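Żak soap stall is back in May

I've been waiting all winter to write this one! Lech Lis is bringing his handmade soap back to Lovine market, and yes, I'll be first in the queue.
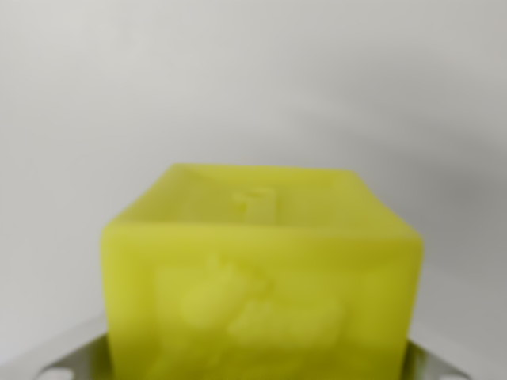 What's new this year

He's got 35 scents planned (I've tried the lime, and my bathroom smelt lovely for days), plus a little refill corner run with the Medach shop next door. Bars start at 90p, and if you take your own tin he'll knock a bit off.

Where to find it

Same pitch as before, by the Fulano bakery. Bring cash, as the card reader is still playing up.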